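May 30, 2024

Up before the alarm. Coffee, toast, no radio. The plan for today was to finish the obituary for Faustine and get it to the paper before the cutoff, and I did, but it took most of the day.
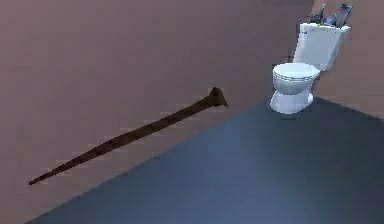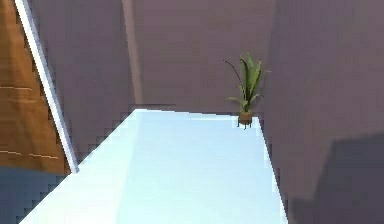

*Two renders of the same room.*

I had a first draft from last night and it was bad. It read like a job application. Born in one place, schooled in another, worked at the Huet cannery office, retired. All true, and you could have put any name at the top. I kept the first paragraph and threw out the rest.

Faustine Delorme was my mother's cousin, but we called her aunt, and I went back and forth on how to list that. The form from the funeral home has lines for spouse, children, parents, siblings and grandchildren. She had no spouse and no children. Both parents are gone and so is her brother. That left me with a lot of blank lines and the word "survived by" followed by people the form has no word for. I called Skernari and asked the woman there if I could just write "cousins who called her aunt." She said I could write whatever I wanted, the form was only to help. So that is how it reads now.

The paper charges by the line. The first 9 lines are included with the funeral home's package and after that it's $4 a line. Mine ran to 30 lines when I counted it this morning. I'm paying for it out of the estate and I don't feel bad about it. She paid for the paper for most of her life and complained when they made the pages smaller.

I spent an hour on the phone with Mom checking dates. She was sure Faustine moved to Dratow the year of the flood. I was sure it was the year after, as I remember helping carry boxes and the carpet in the church hall was already new. We found a Christmas card with the old address on it that settled things in my favor. Mom said fine, but that I should take out the part about the boxes. I did.

What's in it now:

- She turned 80 in the winter and had a party she said she didn't want and stayed at until the end.
- She kept the books at the cannery and later did taxes at her kitchen table for half the street.
- She sang alto in the choir at Dratow and did not like being moved to the second row.
- She grew dahlias and gave away the tubers in paper bags with the colors written on them, not always correctly.

I left out the illness. Some people put "after a long battle" and she would have hated that. It just says she died at home on Sunday evening, with family there. Mom was in the room and I was on the way up the stairs. I think that counts as there.

Skernari also puts every notice on a website, Zorkex, where people can leave messages and light a candle, meaning a drawing of a candle. I had to make an account, confirm it by email, then confirm it again. It asked me to pick a background from doves, a sunset, a lighthouse or a wheat field. I picked the wheat field. It also wanted a photo of her. I sent the one from the party where she has her reading glasses pushed up in her hair. Mom would have liked the studio portrait, but that one is from so long ago that the choir people wouldn't know her.

There were already two messages on the page by supper. One was from a man who says she did his father's taxes and once drove out in the snow to get a signature. I had never heard that story. The other said only "Rest easy Faustine" and wasn't signed.

Lunch was soup, late. After that I went over to her house to look for the blue dress. It was in the hall closet in a dry cleaner's bag, with the ticket still pinned on. I also took the choir folder, because the organist asked which hymns. She had written notes in the margins of nearly all of them - mostly "too slow" - and she'd put a check mark next to three. We'll use those three. I watered the plants on the sill and brought in the mail. Seed catalog, water bill, a card from the dentist about a cleaning in June.

I need to call the dentist. I started a list of who else to call and it's on the back of the water bill now: dentist, library, the bank, the man who does the gutters, the magazine with the crosswords.

Sent the final text to the paper at ten to four. They called back to ask if Delorme was one word or two. One. They asked if I wanted a line about flowers and I said no line, people can bring flowers if they like. It runs Saturday. The service is Monday at eleven, lunch in the hall after. Mom is making the potato salad and I said I'd do ham.

She called again after supper to have me read the whole thing to her over the phone. I got through it all right until the dahlias. She said it was good and that I'd spelled alto wrong on the copy I emailed her, which I had. I checked the one I sent the paper and it's correct there.

Tomorrow: bank in the morning, drop off the dress at Skernari, order the ham. Bed now.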